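Forum > Robot arms > Teaching, teleop & hand guiding

Hand guiding vs remote for a simple push task - which would you use?

brornedden_bench
Right, quick one before I lose the evening to it. Teaching our arm to push blocks about on a board. No gripper, just a straight finger pointing down. Task is plain: someone says "put the green star next to the yellow one" or whatever and it slides it over. I need a pile of demos, aiming for 1000 by the end of August.

Two ways I can do it. Grab the arm and drag it through the move, or drive it from the other side of the bench with a joystick. Tried a few of each. Dragging is quicker to learn, joystick is slower but my hands aren't all over the place. What do people use?

vzamfir
Drag it. Every time. You feel the block through the arm, you know when it's starting to slip off the tip. With a stick you're guessing from the view and you end up poking at things like a cat.

oanh_h
Disagree with Vasilică, strongly. If there's a camera on it and you're learning from pictures, your arms and your sleeve are in every single demo. Then you take your arm away and the policy has never seen the board without a jumper in it. Done this. Lost a whole batch.

vzamfir
So play the path back without the hand and record that. Not hard.

oanh_h
Playback with blocks? The block doesn't go the same way twice. You push a cylinder a hair off centre and it rolls round the tip and off to the side. The person corrected for it the first time, the playback doesn't. You've now got a demo of the arm stroking thin air.

vzamfir
Fair for cylinders. Cubes are fine.

oanh_h
Cubes spin.

furenham_lucian
Both of you have this same argument in every thread lol

For what it's worth we did a small comparison at Furenham. 80 tries each way, same board, two people driving. Remote gave us 71 we kept. Dragging with playback gave us 29. Most of the bad ones were just what Oanh says, block wandered off and the arm carried on without it. Wouldn't read too much into it, both drivers had plenty of stick time already.

brornedden_bench
That's a bigger gap than I thought. What counted as kept?

furenham_lucian
Right block ended up touching the right block, nothing else shoved out of the way by accident. We were strict about the second bit, maybe too strict.

quangt
Too strict imo. If you only keep the tidy ones it never learns what to do after a mess. Keep the ones where the driver knocks something and then goes back and sorts it out. Those were the most useful demos we had, by miles.

furenham_lucian
Sorts it out yes. Knocks it and leaves it, no.

quangt
Yeah ok, agreed on that.

costel_g
Coming at this from the Nikell side of things (we do packing lines, not toys) but same problem. Remote, and lock the height. Let the driver move left right forward back and that's it. Once you give people up and down as well they start hopping over things and pressing into the table. Set the tip just clear of the surface, leave it there, take the choice away.

brornedden_bench
Height's locked already. Found out the hard way, there was a scrape.

vzamfir
If the height's locked how do you get round to the far side of a block when they're all bunched up? You can't lift over.

costel_g
You go round. Takes longer. It's meant to.

vzamfir
And if there's no round? Blocks touching, tip's fatter than the gap.

costel_g
Then push the outside one away first. That's a move worth teaching as well.

oanh_h
This is where stars are awful btw. The points catch on the neighbour and you drag two when you wanted one. Push into the notch between two points and it stays on the tip nicely, push on a point and it pivots. Tell your drivers that on the first day, saves an hour of swearing.

brornedden_bench
Good tip, ta. Found similar with the triangle, flat side good, corner hopeless.

quangt
What are you doing about the wording? Do the drivers get told the instruction first or does someone write it after?

brornedden_bench
Told first. Voice calls it out, they do it, next one.

quangt
Try the other way for part of it. Let them push blocks about for ten minutes with no break, doing whatever they fancy, then have someone else watch it back and write down what happened in each bit. You get odd stuff you'd never think to ask for. "nudge the red one back a bit". "make the line straighter". And no resetting the board between goes, which is where all your time is going I bet.

brornedden_bench
It is. Resetting is half the afternoon.

vzamfir
Watching it back and writing it up is also half the afternoon.

quangt
Yes but you can do it sat down with a tea.

oanh_h
One warning with that, different people write different things for the same push. One says "move the star up", another says "move the star away from me", and up means nothing on a flat board. Agree what left and right and far and near mean before you start. Write it on the wall.

furenham_lucian
Second that. We had two drivers sat on oposite sides of the table for a week, and both of them writing "left".

vzamfir
ha

costel_g
Also swap drivers more than you think you need to. One person gets a habit, always goes round clockwise or always starts with the nearest, and the arm picks up the habit and not the job. You don't see it untill someone else sets the board up.

vzamfir
I'll give you all remote for the pushing. Still say drag it for anything with contact you need to feel. Lids, plugs, wiping.

oanh_h
Write that down everyone, Vasilică gave way on something.

brornedden_bench
OK so going with: joystick, height locked, drivers swapped every session, left and right taped on the wall. Half the time called out, half free play with the words added later. Keeping the messy ones if they get sorted. Will ask Surdu if they'll lend us a second stick so nobody has to wait about. Board's set and blocks are on, starting with the ones down the middle - green star, then the yellow hexagon.
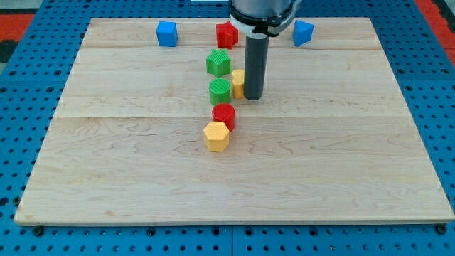
Will post numbers when there's enough to be worth posting. If anyone's got a decent way of marking where one bit of free play ends and the next starts, shout, at the moment I'm just going to have the writer press a key and hope.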